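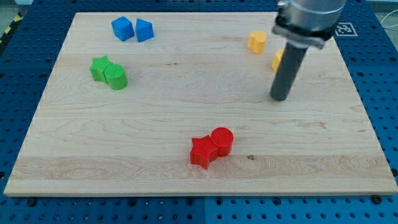

Blocks from the Gorneo shape set on a maple board

Gorneo shape blocks: your questions

What shapes are in the set?
Cubes, triangular prisms, cylinders, stars and a few rounded pieces. The full set has 41 blocks and comes in a cotton bag with a drawstring. The picture has a small selection in blue, green, red and yellow.

Does every colour have the same shapes?
No. Stars and cylinders come in both green and red, so those two colours are good for matching games. The cube and the prism in the picture are blue. A full list of shapes by colour is printed on the card inside the bag.

Is the board included?
No, the board is sold separately. It is maple, and the grain is different on each one. Small knots, darker streaks and paler bands are normal and we do not treat them as faults. If you would like a board with a plainer grain, put a note on your order and we will do what we can.

Can I fix the board down?
Yes. The board can be bolted to a perforated work surface like the blue one shown. Bolts are not supplied. Do them up by hand first, then give a quarter turn with a spanner. Do not overtighten them or the wood may mark.

Why are there fine lines on some of the blocks?
The blocks are printed in layers. You may see faint rings on the flat top of a cylinder. They do not come off and should not be sanded.

What age are they for?
Three and over. The smallest pieces are not suitable for babies or for children who still put things in their mouths.

How do I clean the blocks?
Wipe them with a damp cloth and a drop of washing-up liquid, then dry them with a tea towel. Do not put them in the dishwasher. Very hot water can bend the points of the stars.

How do I clean the board?
Use a dry cloth for dust and a slightly damp one for sticky marks. Never soak it. Rub in a little food-safe oil once or twice a year.

I have lost a block. Can I buy just one?
Yes. Single blocks are sent from our Predside workshop within 12 working days. Tell us the shape and the colour.

Do you supply schools and nurseries?
Yes. Orders of 300 blocks or more are packed by colour in boxes. Please order before the end of October if you need them for the spring term.

Can I see the sets before I buy?
The Dedville shop has a set out on the counter. Ask at the till if you want to look at a board as well.

Page last updated 19 November 2018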